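Formation à la suture : Harkano renouvelle ses supports d'exercice

L'institut Harkano annonce l'ouverture, en octobre, d'un module consacré aux points séparés. L'enseignement, préparé avec l'atelier Gudora, s'appuie sur des supports synthétiques imitant la peau.

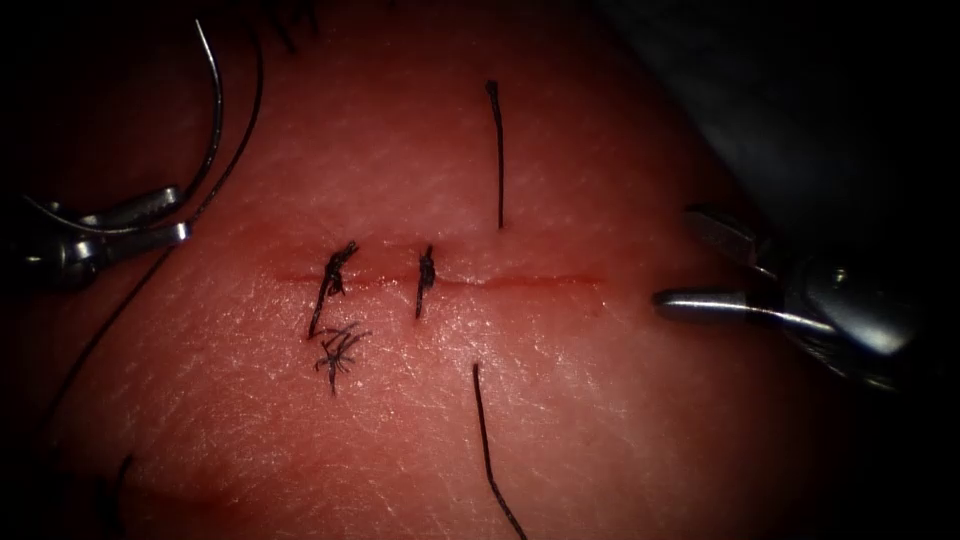
Le module comprend cinq séances. Les participants y travaillent sur une incision droite, avec une aiguille courbe et un fil noir. 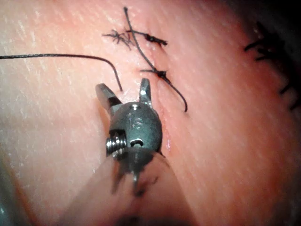 Service de la communication, institut Harkano

La régularité de l'espacement et le rapprochement des berges figurent parmi les critères retenus -- la vitesse d'exécution n'est pas notée. Deux nœuds voisins suffisent à un premier contrôle, avant la poursuite de la ligne.

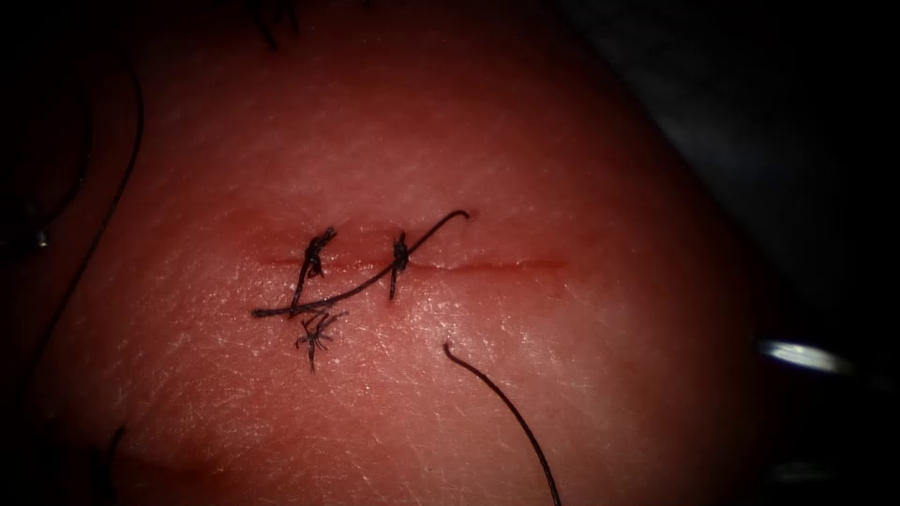

La longueur des brins fait l'objet d'une consigne distincte. Les chutes de fil doivent être retirées du support en fin d'exercice.

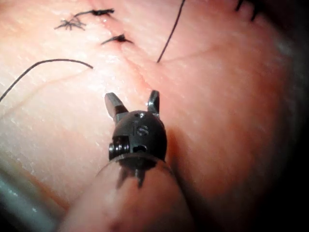 La fondation Ametepe prend en charge l'achat des consommables, à hauteur de 2 000 euros. Trois places sont réservées aux candidats extérieurs à l'institut. Les dossiers sont à déposer avant la fin septembre auprès du secrétariat, bâtiment Imeo.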